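Play Food and Dishes, Dredside
Gallery page 2
Photos and notes by Melquiades Aguirre
December 6, 2023

Page 1 of this gallery covered the wooden blocks and the puzzles. Page 2 is given over to the play kitchen: the pretend fruit and vegetables, the bottles, and the dishes they go with. Most of it came to Dredside in July from the Sandoval house, packed in grocery bags, and it has been sorted, washed and written up since then. The full inventory for the toy room stands at 1,142 items, with about 400 of them belonging to the play kitchen.

Click any picture for the larger size. The notes are written for people who borrow from the collection and want to know what a piece looks like when it is out on a table, next to other pieces. The catalog drawings show everything separately and give little sense of scale.

Fruit with the lavender plate

The red squeeze bottle with the white cap, the lavender plate, the bananas and the strawberry. The plate has a rim a little darker than the middle. Small round fruit rolls, so borrowers usually put it on a plate or in a bowl before children sit down.
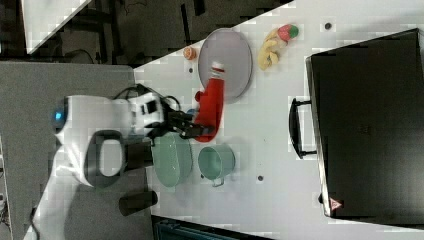

Bananas are the most requested item in the whole list. The bunch is one molded piece and does not come apart, which some borrowers ask about and a few are disappointed by. If you want single bananas, ask for the Kinier fruit bag, where each one is loose and has a seam down the side. The Kinier bananas are a paler yellow and a little shorter than the bunch, and the two look odd together.

The strawberry goes out with the bananas by default. Please check that it is in the bag before you leave. It has been found behind the radiator, in a coat pocket and once inside a teapot that had already been returned by someone else.

Green and blue-green dishes are lent as a group. They did not all come from the same set, and the shades vary. We stopped trying to match them. The cup with the handle is the piece children pick first for pouring games, and the shallow bowl tends to end up as a hat. Neither should go in the microwave or be used for real food.

Ketchup, ginger and the colander

The ketchup bottle with its red and white label, and a wider spread of pieces: the strawberry again, the ginger root, an orange slice, the pale green oval colander, and the green slotted spatula laid across the round black pan.

The ginger is listed under "roots and bulbs" with the onion and the garlic. Children often take it for a potato, and adults have guessed a dinosaur. The colander has a flat handle at each end and is a good size for the smaller fruit. 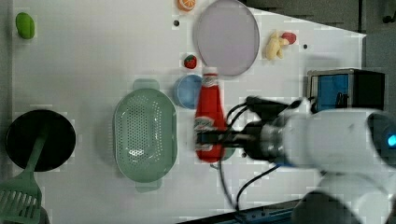 Borrowing from the play kitchen

Pieces go out in cloth bags with a printed list inside. Each list has a number that matches the tag on the drawstring. Numbers in the 900 range are play kitchen; anything lower belongs to another section and should go back on its own shelf.

You can borrow up to 2 bags at a time. The loan runs three weeks and can be renewed once by phone or at the desk. There is no charge for a lost fruit or vegetable. Pans, plates and the colander are harder to replace, and we ask for a small contribution toward another one.

Cleaning

Warm water and dish soap are enough. Dry the pieces on a towel overnight before they go back in the bag. Squeeze bottles should be returned dry, with the cap on. Do not put labels, tape or marker on anything, including the bottles.

Wanted

We are still short of vegetables. Carrots, lettuce and corn would be especially useful. Another slotted spatula would help too, in any color. The older Erell catalog shows a whisk and a ladle that we would like to find secondhand, and if you have either one in a drawer somewhere, please bring it in.

Pieces with cracks or sharp edges cannot be accepted. Faded paint is fine.

More pages

Page 1: Blocks and puzzles
Page 3: Dolls' clothes and bedding
Page 4: Trains and track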